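4.3 Low cabinets with hinged doors

The third storage type in the Vunel inventory is the low cabinet. The model used in the Rainer room is sold as the Foltura, a long piece in light wood with a flat top and a row of hinged doors. It was already in place when the study began in October, and we left it where it stood. The other two types, the open rack and the drawer unit, are covered in 4.1 and 4.2.

A low cabinet asks for more steps than an open rack. The door has to be opened and moved clear before the shelf can be reached, and for wide items the second door often has to be opened as well. We recorded each of these as a separate step. Closing a door was recorded only when it ended with the door flush against the front. A door left ajar counted as open and was listed with the leftovers in Table 6.

Floor space was the first problem to show up in the records. The doors swing over the carpet, so the floor on that side has to stay free for as long as the cabinet is in use. We kept a strip 1,000 mm deep clear along the whole front. In the first sessions the strip was narrower, and the door was often only half opened. Items then went in at an angle and had to be straightened afterward. Those sessions are not part of the totals given in this section.

The items stored were flat and rectangular, all from the Flando set. We chose them for their shape. A flat item can lie on the shelf, lean against the back, or stand on its long edge, and each choice leaves a different amount of room for the next one. The rule for the main sessions was that items lie flat on the middle shelf, side by side or end to end, with nothing stacked. Figure 9 shows the cabinet in use. 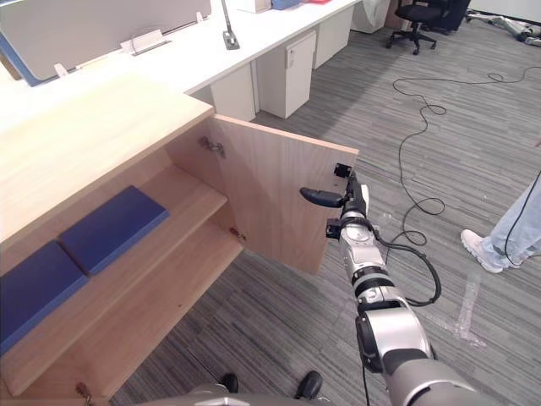
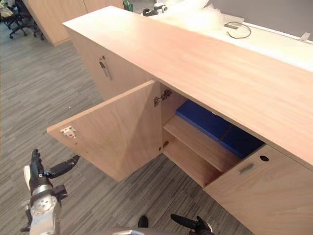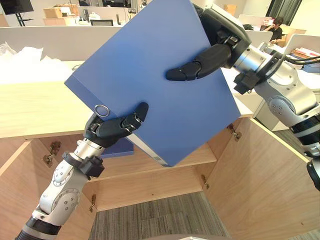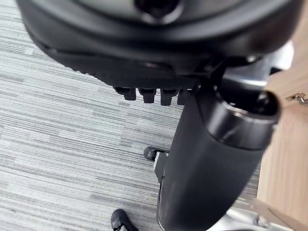

Figure 9. Use of the low cabinet. First and second: a door open, with two blue items lying on the shelf. Third: a blue box held above the open cabinet. Fourth: close view of the wrist.

Over 21 sessions we recorded 843 placements on the middle shelf. Most of them followed the rule without correction. The usual departure was an item left with one corner over the front edge of the shelf. This matters more in a cabinet than on a rack. An overhanging corner meets the inside of the door and stops it from closing, and the person who finds it has to open the door again, push the item back, and close the door a second time. We logged this as a single correction, although it takes three movements.

Gaps between items were uneven. The second item was usually set down with a narrow space beside the first, and we saw no reason to count this as a fault. A small gap makes an item easier to pick up later, and two flat items with a gap between them still fit behind the doors. We measured gaps only when a third item had to go on the same shelf, in which case the first two sometimes had to be moved.

The height of the cabinet also affected the work. The top board sits directly over the compartment and hides the back of the shelf from anyone standing close. Items pushed to the rear were harder to see than items near the front, and they were more often missed during the check at the end of a session. We tried a strip of tape on the shelf as a guide line. It came loose within 9 sessions and was not replaced.

Two points should be kept in mind when these results are compared with the rack results in 4.1. The rack was loaded from both sides and the cabinet from the front only. The rack also had no rule about stacking, so its totals include piles of two and three items. We have kept the two tables separate for this reason and give a combined figure only for time per item.

The doors themselves held up well. One hinge was tightened between sessions with an ordinary screwdriver, and the catches were left as they came. We did not test a cabinet with sliding doors. A sliding door needs no clear floor in front of it, but it covers part of the opening at all times, and wide flat items would probably have to be turned to go in.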